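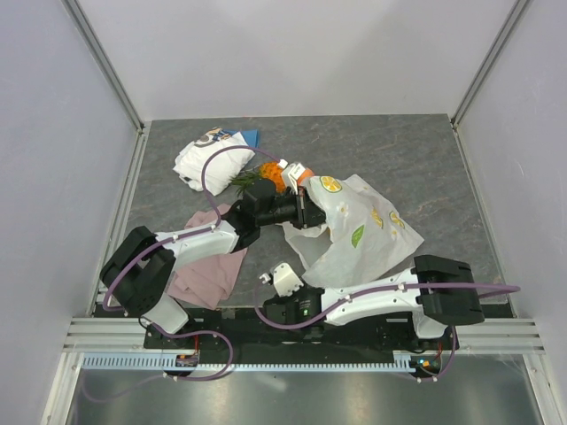
Figure 3.1 A white plastic bag on a gray tabletop.

Chapter 3
Packaging and Household Waste

Before you read: think back over yesterday. Breakfast, lunch, whatever you bought on the way home. What did it come in? Where is that wrapping now? Jot down a few lines, you will need them for the activity on page 40.

Key terms: film, rigid plastic, contamination, sorting line, residual waste, deposit.

3.1 A short life

Most packaging is used once. A bag carries groceries from store to kitchen, a trip of 15 minutes maybe, and then goes in a drawer or the trash. The material lasts far longer than the job. Same for bread wrappers, the film on a tray of mushrooms, the pouch inside a cereal box.

Thin plastic is cheap to make and light to ship. It keeps food dry and clean. Those are real benefits and we will come back to them in 3.4, when we look at spoiled food. For now, stay with the end of the story: what happens after the lid of the can comes down.

3.2 The town of Rellville

Throughout this chapter we follow one town. Rellville has a river, an old mill district called Tudside, one high school, and a transfer station out on the Courtois road. Trash is picked up weekly, recycling every second week. Residents used to put everything plastic in the recycling cart, bags too. Many still do.

Bags and film cause trouble at the sorting plant. They wrap around the turning shafts, and workers have to stop the line and cut them off by hand. Bernadette Bailly ran the day shift there when the town began its survey. Her log is reprinted in Source A. Read it slowly, the abbreviations are hers.

The survey itself was simple. 304 households agreed to keep their waste apart in labeled sacks: food scraps, paper, metal and glass, rigid plastic, film, everything else. Sioned Rowlands and Ineke Kuipers weighed the sacks at the station and wrote the results on cards. First round in November, the second one finished on February 10, 2023.

Weight is only part of it. Film weighs almost nothing but takes up a lot of room, so a table in pounds makes it look unimportant. A table by volume tells a diffrent story. Section 3.3 has both. Compare them before you read our comments.

3.3 Weight or volume?

Some words first. Residual waste means what is left after sorting. Contamination means the wrong thing in the wrong stream: a greasy box in with the clean paper, a bag in with the bottles. A load with to much of it may be turned away and sent to landfill.

Now look at Table 3.1, then Table 3.2, and answer in your notebook. Which category moves up the most? Which moves down? Would you change the pickup schedule?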